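**Hastel Museum Newsletter: Collections and Access**

03/09/2020

## The Wynne Glass Bequest: Packing, Transfer and Public Access

The Hastel Museum has begun to move the Wynne bequest of household glass from its temporary store on Pilider Street to the new study rooms at Stolamano House. The bequest comprises 1,430 pieces, most of them made for ordinary domestic use: vases, jugs, preserve dishes, lamp chimneys and drinking glasses. It was accepted by the Board after a review of the museum's storage capacity, and it is the largest single gift of glass that the museum has received.

Members have asked when the collection will be open to them and how loans will be affected while the transfer is under way. The present notice answers those questions and sets out the packing rules that now apply to all glass leaving or entering the building, including pieces on loan to schools and member societies.

The first 411 pieces have been entered in the register and assigned shelf positions. Work on the remainder will continue through the autumn. Register entries give the form, the color, the height and any damage noted on arrival. Makers' names have been entered only where a mark or a written receipt supports them. A good number of pieces came with family labels, and the wording of each label has been copied in full, including those that appear to be mistaken.

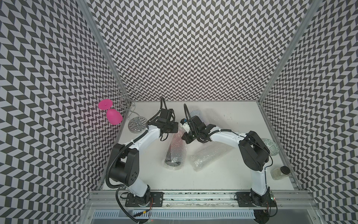
## Packing Rules for Borrowers

The rules below replace the sheet issued to borrowers with earlier loans. Members who still hold the older sheet should discard it.

1. Remove stoppers, lids and liners before wrapping. Each part is wrapped on its own and marked with the same register number as the main piece.
2. Place acid-free tissue against the glass first. Tissue should be laid in without force, and the inside of a vase should be filled only to the level of the rim.
3. Apply bubble wrap over the tissue. Two full turns are enough for small pieces. Tape is to be fixed to the wrap only, with one end folded under so that it can be lifted without a blade.
4. Stand tall pieces upright in a divided carton. Low bowls may be laid flat with board between them.
5. Write the register number on the outside of the wrap and again on the carton.

Plain newspaper is not to be used at any stage. Ink transfers readily to pressed and ribbed surfaces, and several pieces in the bequest arrived with gray staining in the grooves that has taken many hours to reduce.

Colored glass should be wrapped in the same manner as clear glass. Borrowers have at times used colored tissue in order to tell pieces apart, and the dye in such tissue can run if the carton becomes damp. A written tag serves the same purpose and is preferred. 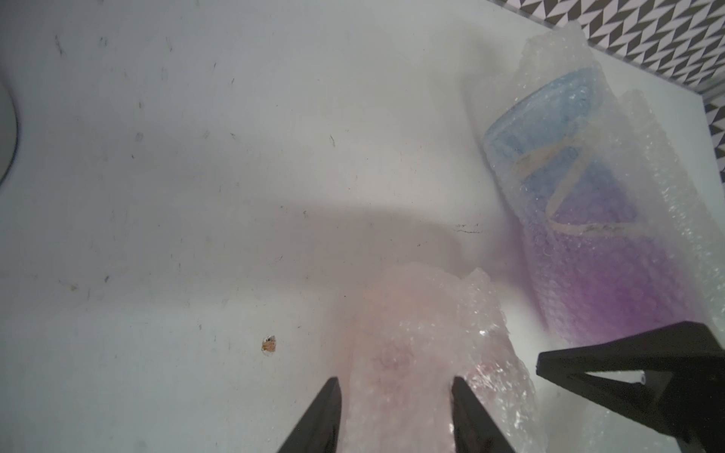
Cartons should not be filled beyond the weight that one person can lift without strain. The museum can supply divided cartons on request, and these remain museum property. They should be returned with the loan, folded flat if empty. Borrowers who need more than five cartons are asked to write to the Collections Office well ahead of the collection date, as supplies are limited while the transfer continues.

On arrival, a carton should be left closed overnight in the room where the glass will be shown. Glass that has come from a cold vehicle into a heated hall is at greater risk during handling, and the delay allows it to reach the temperature of the room slowly. Once the pieces are unpacked, the wrapping should be kept with the carton for the return journey. Any chip, crack or loose fragment must be reported on the day it is found, and no repair should be attempted.

## Ribbed and Molded Pieces

The bequest is especially strong in ribbed glass, with 71 vases of this kind registered to date. They range from narrow, closely set ribs to broad lobes, and they show how widely the style was taken up for use in the home. Ribbed vases were practical as well as decorative. The ridges gave a firm grip, hid small scratches and concealed the water line when flowers were standing in them.

Cleaning such pieces calls for patience. A soft brush should be drawn along the ribs and never across them. Lukewarm water with a small amount of mild soap is suitable for sound glass without gilding or painted decoration. Dishwashers are not permitted for any museum piece. Dull patches that remain after washing may be a sign of change in the glass itself, and these should be referred to the Collections Office before any further treatment.

Members who own similar vases often ask for a date or a value. The museum does not give valuations. Staff will, however, compare a member's piece with those in the register by appointment, and a leaflet on common rib patterns is in preparation. 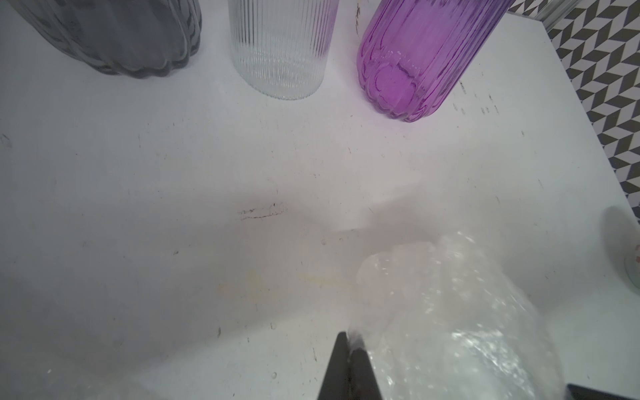

## Study Room Access

The study rooms at Stolamano House will open to members in November. Visits will be by appointment, with no more than five readers in the room at one time. Requests should list the register numbers to be seen and state whether measuring or drawing is planned. Pencils only may be used at the tables. Bags and coats are to be left in the lockers by the entrance.

Loans already agreed will be honored on their original terms. New loan requests from the Wynne bequest will be considered once the full register is complete. Loans from the general glass collection are not affected.

Printed copies of the packing rules are held at the front desk in Hastel and at the Pilider Street store.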